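Huvedby Wood Shop — Bench Notes

Oil and water marks on the table tops, second round

17 December 2020

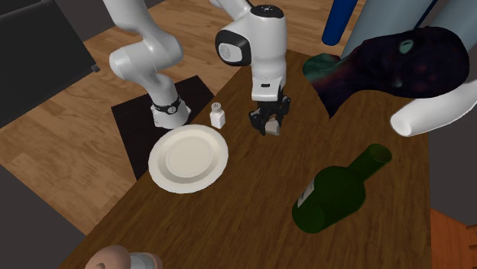

Brown wooden tabletop, computer rendering. Source: shared project folder.

Picked up the finish tests again after leaving them since November. The question is the same as before: which finish do we put on the work tables for the Skuleteck order, given that the tables will be wiped down every day by people who don't care about wood and shouldn't have to.

Two finishes left in the running. Drotiline, which is the hardening oil we have used on shelves for a while, and the water-based varnish from the Jang shop. The plain linseed samples are out. They were still tacky on day 5 and picked up dust from the band saw.

Samples: offcuts of the same beech as the tops, sanded to 120 and then 180, grain raised with a damp rag and knocked back by hand. I did not go to 240 this time. Last round the boards sanded to 240 took noticeably less oil and came out blotchy near the end grain. At 180 the color is even enough that I can't tell which end of the board I started from.

Drotiline went on with a rag. First coat soaks in fast, and the dry spots show up dull after a few minutes, so go back over those before wiping off. Second coat the next morning. The can says overnight between coats, but the shop was at 19 degrees during the day and colder at night, and the second board was not ready until after lunch. If we do the full tops in January we need the heater on in the finishing room the evening before.

Rags: laid flat on the concrete outside, then into the water bucket. Please keep doing this. There was a balled-up one on the shelf behind the planer when I came in.

The varnish went on with the foam roller. Easier than the brush and no lap marks, but it leaves small bubbles if you go back over it once it has started to grab. Three coats, light sanding between. It dries quickly, and all three coats fit into one working day. It does change the look. The beech goes slightly gray under it, and next to the oiled board it looks flat.

Water test: wet glass left standing on each board for an hour, then overnight.

Drotiline, one hour — faint ring, gone by the time the board was dry.
Drotiline, overnight — clear ring, still there. Came out with a gray pad and a wipe of fresh oil.
Varnish, one hour — nothing.
Varnish, overnight — nothing I could see, slight roughness if you drag a fingernail across it.

Coffee, same times. The oil kept a brown edge after the overnight test, and it needed real sanding to get rid of it. The varnish wiped clean.

Scratch test was a key and then the corner of a steel rule, same pressure as near as I could manage. Both scratch. The difference is in fixing it. On the oiled board I sanded the spot and re-oiled it, and after a day it blends in unless you hold it up to the window. On the varnished board the repair shows as a shiny patch with an edge around it. To do it properly you would have to sand the whole top back.

So it depends on who looks after the tables later. If somebody is willing to re-oil once a year, Drotiline is the better finish and the nicer one to touch. If they get a spray bottle and a cloth and that is all, varnish.

Cost. The full order comes to 754 for the varnish, with rollers. Drotiline is cheaper per table but takes an extra day of labor, and the drying racks are tied up while it cures. I haven't put a proper number on the racks. Roughly even, I would guess.

Other things noticed while I was at it:

The underside needs finish too, whichever one we pick. One of the offcuts I coated on the face only has cupped enough to rock on the bench. The coated-both-sides pieces are flat.

Edges: break them with a block before the first coat, not after. I forgot on two of the boards and went through the varnish at the corner.

The 180 discs from the new box load up faster than the old ones. Could be the beech, could be the discs. Try the old box on the next board before ordering more.

The moisture meter is reading low again. Changed the battery and it made no difference. I checked it against the offcut we keep in the office, and it was off by 2 points there as well, so add that to anything written on the boards this week.

Still to do: hot mug test on both, a second varnish sample with a longer wait between coats two and three, and ask Skuleteck what cleaner they use. If it has ammonia in it I want to try it on the samples before we commit to anything. Boards are on the top rack by the window, labeled on the back. Leave them there until the mug test is done.

Filed under: Finishing, Tables, Test boards

Print this entry | E-mail this entry

© Huvedby Wood Shop | Contact the shop | Back to top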